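5/25/19

OK quick one before I lose the thread. Cleanup routine, round whatever. Been at the shared place since lunch and my notes are on the back of a receipt so I'm typing them up now or never.

Where it was last time: walking fine-ish, left knee joint creaky, hands good. The job is dumb on purpose. Take bin in one hand. Pick thing up with the other hand. Thing goes in bin. That's the whole job. My mother does it while on the phone.

Changes since the last post:

- new wrist bracket on the bin arm, old one had play in it
- rewrote the grip script, finally. The old one was 1806 lines and I was scared of every one of them. New one is 1311. Still scared but less scrolling
- the tether moved up higher on the wall so it doesn't pull at the head (thank you Lawal, who drilled the hole and didn't ask me anything)
- cable off the hip is still too long. I know. I KNOW

Mio wanted me to do the whole thing in sim first. I did do it in sim first! The sim bin weighs nothing and the sim floor has no cable on it. So I get a beautiful run on the laptop and then the real arm dips when it takes the weight of the bin and everything after that is off by a bit. Fixed the dip with a feedforward term, one constant, tuned by hand, don't tell anyone. 2 is the number. I tried 1.8 and 2.2 and went back to 2.

The other thing is reaching out with one hand while the bin hangs off the other. Balance does a thing. If the free arm goes out fast the hips want to answer, then the bin swings, then the hips answer the bin. So I slowed the reach way down. Divina says it moves like someone sneaking snacks out of a kitchen at night. Fine. It can sneak.

Targets today were the little red and white container out over the table side, and the white pack up on top of the purifier. Container is easy shape, good contrast. The pack is soft and crinkly and I hate it. 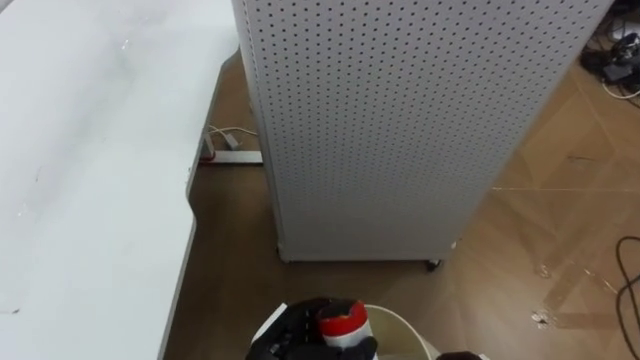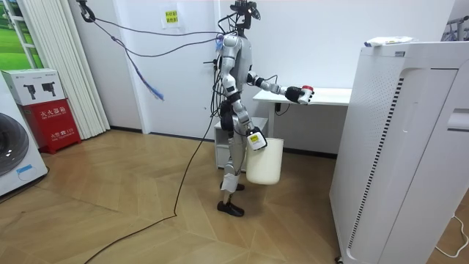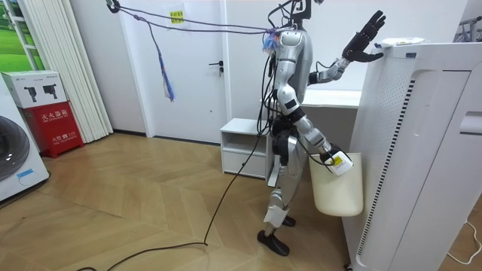
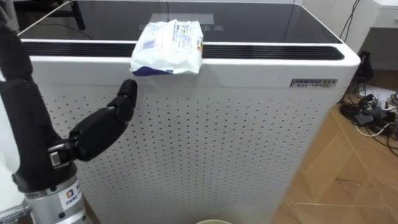
*Bin arm and free arm. First two are the red and white container, last two are over at the purifier with the pack on top.*

So. Container. The approach I settled on is grab, pull back level, THEN turn upright over the bin. Before I was trying to turn it during the pull and the wrist would run out of travel and just sort of stop there thinking. Splitting it into steps costs time but I can debug steps. Each one prints its name to the console now, wich should have been day one stuff.

Release is its own state too. Open slow, wait, lift. The wait is 25 ticks. Probably way too many. Leaving it.

The pack. Ugh. Problems in order of how much they annoyed me:

1. Top of the purifier is glossy and dark and throws light back, so depth gets holes in it right where I want depth. I'm cheating with a fixed height for that surface. Measured it with a tape measure like an animal.
2. Soft thing has no edges to speak of. Where do you put the fingers on a crinkle. Quang Châu's suggestion is come down over the top with the fingers spread wide and close late, so I've got that in as a second approach next to my one from the front, coming in low under the lip and going up. I like mine. His is probably better.
3. The front approach runs the knuckles pretty near the panel with all the holes in it. I put a keep-out box around the whole unit and then the planner refused to go anywhere at all, because the pack is inside the keep-out box. Obviously. Twenty minutes of my life. Shrunk the box on the top side and it plans again.

Also the finger torque limit. Hard container can take a firm squeeze, the pack wants slow and wide and then more squeeze than you'd think. So now there's a profile per object and I've named them "can" and "squish" and that's how they'll stay named until someone makes me write docs.

Carmela asked in the comments last time what happens when the bin gets heavy. Good question, no answer yet. The 2 is tuned for a light bin. A proper version would read the load at the wrist and scale it, and I have the readings, I just don't trust them, they drift. Might try zeroing at the start of every run before it takes the bin. If anybody has done this with cheap wrist sensors please say so, I'd rather copy.

To do:

- shorter hip cable (see above, see the last three posts)
- zero the wrist at start
- head camera loses the bottom of the bin when it looks down, I only get the rim. Either tilt more or just track the rim and trust it
- strain relief up at the shoulders, it's spaghetti
- pick up more wipes becuase I will destroy these
- ask Lawal about the creaky knee before I open it up myself

Log files are big, I'll put them up when I've trimmed them. Next post is probably the December backlog stuff I promised, or the knee, depends on the knee.

Oh and the grip script is going in the shared folder tonight. Don't change the 2.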